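Moving a 2,770-post archive off Wikska

March 2024

Wikska announced in November that exports would stop working for free accounts, so I moved this blog to a small server running Kandgate. The old archive held 2,770 posts, most of them short. What follows is mainly for my own reference.

The Wikska export is one XML file. Kandgate reads plain text files with a header block. I wrote a converter in three passes: split the file into posts, clean up the body text, then rewrite the internal links. Splitting was easy. Cleaning took most of the time. Older posts use two different character encodings, sometimes in the same paragraph, and curly quotes came through as three junk characters each. A lookup table with 20 entries fixed nearly all of them. The rest I corrected by hand.

Links were worse. Wikska changed its URL format at some point and kept the old addresses alive with redirects that are not in the export. I had to request each old address once and record where it landed. With a one-second delay between requests this ran for most of an evening.

Images are stored separately. The exporter gives them numeric names and drops the captions, so I matched them by upload time.

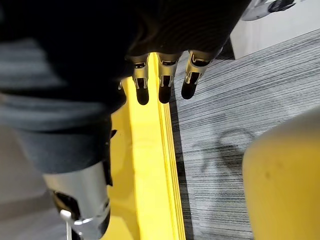
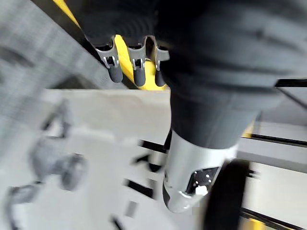

Robot hardware at close range.

Kandgate limits a single index page to 3,000 entries. I am under that for now, but I split the archive by year anyway. Build time dropped noticeably.

Comments have not been moved. Drundar can import them, but it needs a stable ID for every post and I had already discarded the Wikska IDs in the second pass. I will rerun the converter with the IDs kept in the header. The feed address has changed too, and the old one will redirect until the Wikska account closes.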